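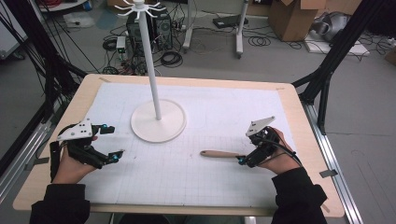

Session 3 — storing hand tools near the stove
Home Kitchens unit, Thepsuriya course. Notes for 17 Oct 2022, typed up fast, check against your own.

Left over from last time: drawers. Drawer is fine for things you use once a week. Bad for the spoon you grab with a hot pan in the other hand. So today is hanging storage, the round stand type with hooks at the top.

Parts, use these words in your write-up:
base — round, flat, raised rim
pole — goes up from the base
hub — where the hooks meet
hooks — curved, spread out like spokes

Before anything gets hung, fix the place of the stand. Put it down, reach for it from where you'd stand to cook, move it, reach again. When happy, draw lightly around the base in pencil on the paper. After that the stand can go away for wiping and come back to the same spot. Grid paper helps, you can write the spot down in squares. Tape the corners or the sheet creeps.

Hanging
Hole or loop in the handle goes over the hook, handle up, bowl down. Don't drop it on, lower it. Let go only when it stops swinging. If the bowl touches the base the tool is too long for that stand, use another stand or a wall rail.

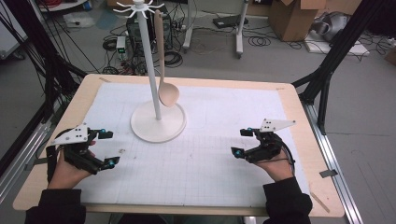 Fig. 2. Wooden spoon on its hook, bowl just above the base.

Loading order. Heavy ones first, then the next heavy one on the oposite side, then fill the gaps. All the weight on one side and a light stand will lean or walk. Most used tool goes on the side you reach from. Leave a hook free if you can.

Wooden tools: wash, dry with a towel, then hang. Hanging wet is ok for steel, less so for wood, drips end up in the rim of the base. Wipe the rim when you wipe the counter. People forget the rim.

Taking off: lift first, then toward you. Pulling straight out is how stands get knocked over — see July notes, same point about mug hooks.
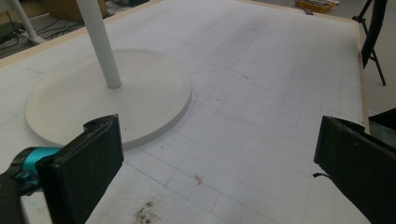

Colm Rafferty asked if a heavier base wouldn't solve most of this, as he'd never had a cast iron one tip, however badly he loaded it. Fair. But heavier to lift for cleaning, so it tends not to get lifted.

For next time
Choose 2 tools you use every day at home. Measure full length, handle end to tip. Measure the drop from hook to base on whatever stand you have, or borrow the Zisau one from the cupboard. Write down which tools fit and wich don't. Half a page, no more. Hand in to Tassanee Somboon.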